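Fault Investigation Technician (Robot Hands), fixed term

Irketti, Durkurura site
Full time, on site, 12 months with a possible extension
Reports to: safety lead, handling systems
Closing date: end of April

Background to the post

Irketti builds and runs handling cells that use multi-fingered robot hands. In one of these cells, a hand closed while the arm was under a hold command. The hold stopped the arm as intended. It did not stop the fingers, which carried on to the end of their grip cycle and trapped a part against the frame of the cell. Nobody was hurt. The guard door was shut and the operator was outside it.

A review of the logs found 92 holds in the same period during which the fingers moved after the arm had stopped. In 55 of them the movement was too small to be noticed from outside the guard. The remainder had been entered in the shift book as dropped parts or bad grips, and no fault report was raised.

The cause is not yet known. Two lines are being followed. The first is that the hand controller, supplied by Evero, does not treat a lost message from the arm as a stop. The second is that the wiring between arm and hand picks up noise when the wrist is turned far over. Both may be true. Until the matter is closed, all cells of this type run at reduced speed, with a full power cut to the hand before any door is opened.

What you will do

Reproduce the fault on the test cell, under a written test plan, and record the conditions each time.
Fit and check extra logging on the hand, the arm and the safety relay, so that all three share one clock.
Inspect cables, plugs and clips at the wrist for wear, and keep a record of what is replaced.
Measure the delay between a hold command and the last finger movement. Our present limit is 30 milliseconds. The longest delay logged so far is 188 milliseconds.
Check finger joints after each test run and take a hand out of use if play is found.
Write up results in plain English for the weekly safety meeting, including tests that showed nothing.
Help with trials of any fix before it goes to the running cells.

You will not be asked to enter a cell with the hand under power. If a test seems to need it, the test is to be stopped and the plan rewritten.

What we need from you

At least three years of hands-on work with industrial robots or similar moving machinery.
Good fault-finding skills on low-voltage wiring and on data links between controllers.
Practical knowledge of lock-off procedures, and a habit of using them.
The ability to read a timing log and say what it does and does not show.
Clear written notes that another person can follow without asking you.

Useful but not required

Experience with robot hands or other grippers with more than two fingers.
Some scripting, in any common language, for sorting log files.
Previous work on an incident review.

Hours and conditions

The standard day runs from 7.30 am to 3.45 pm with a paid break. Some test runs are done after the main shift, when the neighbouring cells are off, and these are paid at the evening rate. The test area is noisy. Ear protection, safety shoes and glasses are supplied. The work involves standing for long periods and some lifting, with a hoist for the heavier parts.

Training on the cell takes two weeks and includes a lock-off assessment. You must pass this before working alone. It may be retaken once.

Independent checks

Tyagi has been engaged to review the test plan and the final report. You will send your raw logs to them directly, without passing them through line management. This is a condition of the post and is written into the contract.

How to apply

Send a CV and a covering note of no more than one page to the Irketti recruitment desk, marked "Fault technician, Durkurura". In the note, describe one fault you traced that did not repeat on demand, how you went about it, and whether you were right the first time.

Shortlisted applicants will be invited for half a day on site. This consists of a short interview, a walk round the test cell with the power off, and a paper exercise using a real log from the review with the cell number removed.

Applications from agencies will not be considered for this post.

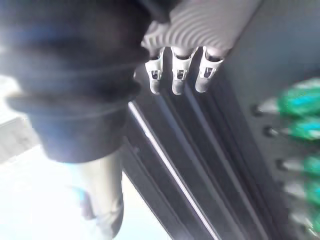
Photo: Irketti handling systems. White three-fingered hand over grooved dark framing.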